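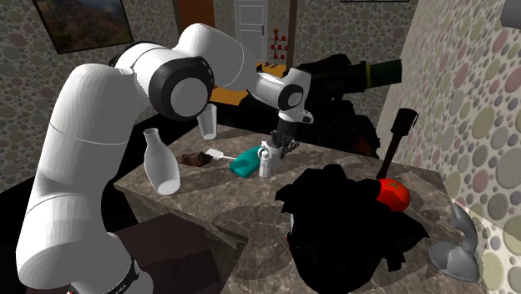
Speaker notes: choosing stone for a kitchen worktop
Gralgate home show, 16 February 2022

Opening
Say hello, check the back row can hear. Ask who has already been to a stone yard. Most will have only seen the small squares in a showroom.

Samples
A sample tells you the colour and very little else. Go and look at the full slab. The yard at Dirkby lets you walk the racks if you ring first. Take a cupboard door with you.

Thickness
Two common choices. The thinner one needs a board under it and a built-up front edge. Mention the Imai job here — 7 weeks late after the wrong edge was ordered.

Joins
Ask where they will fall before anything is cut. Keep them away from the sink cut-out. Pass round the 2 offcuts.

Sealing
Granite and marble: wipe on, leave, buff off. Drop of water test. Lemon juice will mark marble even when it is sealed, so say this twice.

Cost
Template and fitting are often quoted apart from the stone. Tosteck charge 65 for each tap hole — read the small print.

Questions, then leaflets by the door. Next talk is in July, on floors.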